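Two arms are better than one (robotics club, week 14)

Wednesday, October 9, 2019
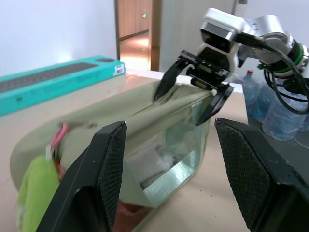

So we've finally moved on to bags! Since March the Bekwood club has been all blocks and cups, and I was getting pretty sick of cups. Bags are a whole other animal. They slump, they fold over, and the opening is never quite the same shape twice. I love it.

Our Drostach entry needs one arm to hold the rim while the other does the packing, and getting the two to share a table has eaten most of my evenings. We ran 100 tries last night (yes, I stayed for all of them) and 81 counted under the Vuria rules, up from 30 the week before!! Most of the misses were the rim slipping, so I'm going to play with the grip force next.

Tamayo heats are coming up fast. More on the weekend if I get the logs sorted.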